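# Chapter 6
# Artificial Greenery and the Table Under It

By Mylene Ambrosio and Arash Taheri

**Words for this chapter:** backing, blade, crumb, fold, loose strand, planter, rosette, sprig, stem, turf

In Chapter 5 we studied living plants in guest rooms and waiting areas, and the student learned how to water them and how to turn them to the light. In this chapter we go to the plants which need no water. They are found today in hotels, clinics, shops and many private homes, and the housekeeping student will meet them in the first week of work. Many students think that such plants need no care. At the Malley guesthouse, where both authors have worked, there were 56 artificial arrangements in the public rooms, and their cleaning was written in the plan of the day like the cleaning of the windows.

The chapter has two parts. The first part is about the plants themselves: grass mats, small planters, sprigs and flowering trees. The second part is about the table on which they stand, and about the cloths and towels we use for it. The two parts belong together in practice. A worker who cleans the plants and leaves the table has to come back, and usually it is the guest who calls her back.

## 6.1 Looking before touching

Before you move anything, stand in front of the table and look at it for a short time. Look at the edges of every object. Ask yourself which things lie flat and which do not, what is under what, and which thing must be lifted first. Trinidad Rivera, our teacher in Cladport, did not allow us to hold a cloth during this step. We had to put our hands behind the back.
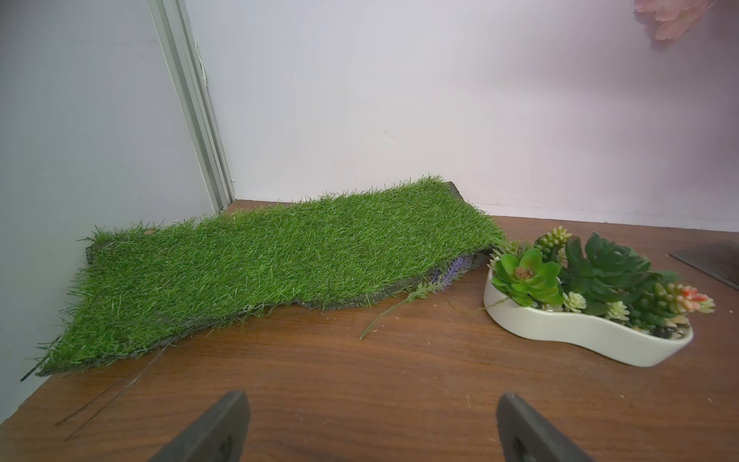
Grass mats are made from two layers, the blades above and the backing below, and it is the backing which gives most trouble. When a mat has been rolled in storage it remembers the roll. The edge then rises, and small things go under it and are forgotten. Here the dark backing curls up a little at the edge, and a lavender sprig is partly under the mat, with only the purple flower head and the thin stem coming out. If you pull the mat to you, the sprig can be bent or can lose its leaves. Lift the mat from the side where the object is, take the object out with the other hand, and only then move the mat.

Write down what you find under a mat if it does not belong to the arrangement. In our course we use the simple form at the end of this book (Form C), but a notebook is also good.

## 6.2 The order of work

Work from the highest object to the lowest. Dust falls, and so do petals and little pieces of plastic. A tree or a tall branch comes first, then the planters, then the mat, and the table surface is the last. Students from different schools have learned different orders, and we do not say that all of them are wrong. Still, the exercises in this book follow the order given above, and the teacher will check it.

For trees with fabric petals use a soft dry brush. Hold the branch with two fingers close to the trunk, and brush from the trunk to the outside. Do not spray. Water can leave a ring on the petal, and on a pale color this ring is seen from far away. Planters with small succulents are brushed from above with a narrow brush, such as a clean paintbrush. If there are pebbles in the planter, keep it level when you carry it.

A basket is useful for loose parts during the work. Choose one which is large enough that you do not have to press the flowers, and put it where your arm does not go over it all the time. 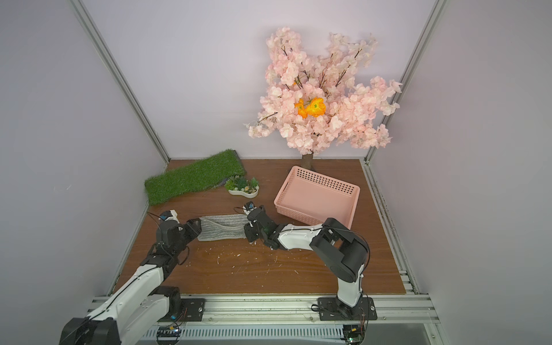

The cloth should be folded before the work begins and not in the middle of it. Fold it one time in half and one time more, so that you have several clean faces, and turn to a new face when the first one is gray with dust. If the cloth itself is a gray one, dust is harder to see on it, and you must turn it by habit. Arnel Navarro, who trained the night team at the Dela Peña residence, told his people to turn the cloth at each corner of the table. It is an easy rule to remember and we recommend it to beginners.

For one table with a tree, a planter and a mat, a beginner may take 15 minutes. Please do not hurry to be faster than this. The speed will come in the second month.

## 6.3 The wooden surface

Wood is a pleasant material, but the grain can hide dirt. On a brown table with dark lines a dark fiber looks like one more line, and the hand finds it before the eye does. White crumbs are the opposite case, they are seen at once by everybody who enters the room. Grass mats also give off loose strands, especially when they are new or when the side has been cut with scissors.

Collect crumbs and strands dry, before any damp cloth comes to the table. Lift trays and towels and look below them also. 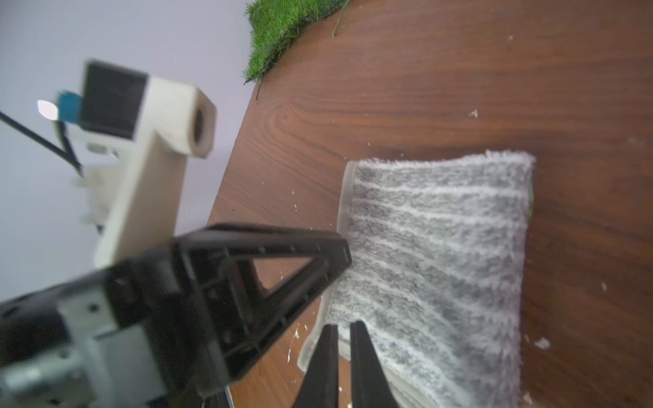

*Figure 6.3. Folded towel, turf and small white crumbs on a wooden tabletop.*

A towel with a fluffy surface takes crumbs into itself and carries them to the next table. Shake it over a bin and never over the floor. Folded towels which are kept for guests must not be used for the surface, also when they are the nearest thing to your hand. Keep the two kinds in separate places.

## Before you continue

Read the following case with a partner. Dindo Tiongson is preparing the breakfast room of the Grirkau inn. He has brushed the planters and wiped the table, and after this he sees dust on the upper branches of the tree. He has one clean cloth left. Talk about what he should do now and in which order, and write your plan in four or five sentences. Keep your paper, as we will come back to the same room in Section 6.7, when the mats are washed.

Section 6.4 begins with the choice of brushes.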